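Studel 2 Window Fan
Section 4. Putting the fan in the window

Read section 3 first if the side panels arent on yet.

Before you start
Window has to slide up and stay up by itself. Old sash cords that slip = fix those first. Sill clean, no flaking paint. Outlet within reach of the cord. No extension cords, no power strips.

1. Raise the lower sash all the way. Take out the screen if it sits on the inside track.

2. Set the fan on the sill, controls facing the room. Arrow on top of the housing points outdoors.

3. Hold it with one hand, lower the sash with the other until it rests in the groove on top of the fan. Don't slam it.

CAUTION: Second person for anything above ground floor. Do not let go of the fan until the sash is down.

4. Pull out the side panels, left then right, till they touch the window frame. Press the foam strip flat with your thumb.

5. Screw in the sash lock (bag B). Snug, no more. Vinyl windows crack.
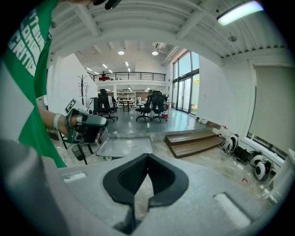

Anselmo Montoya writes that step 5 gave him trouble, the sash lock hit the old latch before it was tight, and he ended up turning the bracket upside down. Fine to do. Flip it, use the same two holes, check that the sash still can't be lifted from inside.

6. Plug in. Light on the front goes green. No light, see section 7, "No power".

7. Turn the dial to LOW and listen for a minute. A hum is normal. Rattle means a panel is loose, go back to step 4.

NOTE: Air direction is the small switch under the dial, IN or OUT. Turn the fan off and let the blades stop before you move it. Switching while its running wears out the motor.

NOTE: For cooling at night use IN on the shady side of the house and crack a window open on the other side. Two fans, set one IN and one OUT. Doors between them open.

Sill sizes
Narrow sills (less than the fan foot) need the Drasonwood support shelf, part 154, sold seperately. Do not prop the fan on books, bricks etc.

CAUTION: Not for casement or crank windows. Not for use in rain with the switch on IN. Unplug before wiping the grille.

8. After 200 hours of use, unplug, take the fan down and vacuum the grille. Washing the filter is in section 5.

Missing screws or foam: call the parts desk, have the number on the bottom label ready. Ask for Deisy Ayala. Closed Wednesday.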